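Open Day at the Kellow Dye Works

I had wanted to get inside the Kellow Dye Works ever since we moved to Jotcombe, and on Thursday, March 7, 2024, I finally did! The works opens to visitors twice a year (the January date was snowed out), and I was at the gate a good half hour early with a thermos and my worst shoes.

We started in the color kitchen, which smells of vinegar and wet sheep. They mix by weight, in small batches, and keep a swatch of every shade they have ever sold. The madder reds are my favorites, and there were 54 of them pinned along one wall, from brick to something close to raspberry.
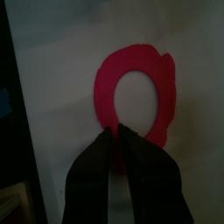 Madder goes brown if you let it boil, one of the other visitors told me on the stairs, and she had ruined a whole sweater's worth of yarn that way. Our guide agreed and said to keep the pot well under a simmer and be patient. I have been doing it wrong for years.

Then came the vat room, five big indigo vats with lids like manhole covers. A skein goes in white, comes out a sickly yellow-green, and turns blue in the air while you stand there with your mouth open. I watched it three times and would happily have stayed for more.
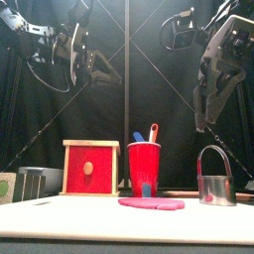 The oldest vat came from the Nyitrai mill when it closed, and the crew talks about it the way people talk about a difficult aunt. It gets fed bran and madder on a schedule taped to the door, and if it sulks, the whole week's orders wait.

Upstairs is the drying loft, warm as toast, with slatted shutters they open by hand depending on the wind. Yarn hangs there for 31 hours before anyone will skein it. I asked why not 30 and got a very long look.

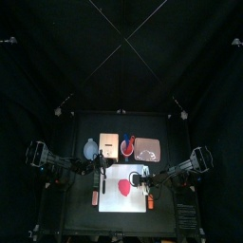 Kellow open day, March.

Lunch was soup and seeded rolls in the packing room, and I sat with a couple of weavers who had driven over from Drimen. We talked selvages until the soup was cold. They use Kellow's weld yellow for blankets and showed me a corner of one, a yellow so sharp it almost hummed. 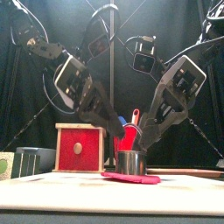 If You Go

Take the Drimen bus and get off at the bridge, then follow the river path. Wear something you don't mind getting splashed. The seconds basket by the exit empties fast, so look there before the tour and pay afterward. I came home with three skeins of blue and my name down for the fall date.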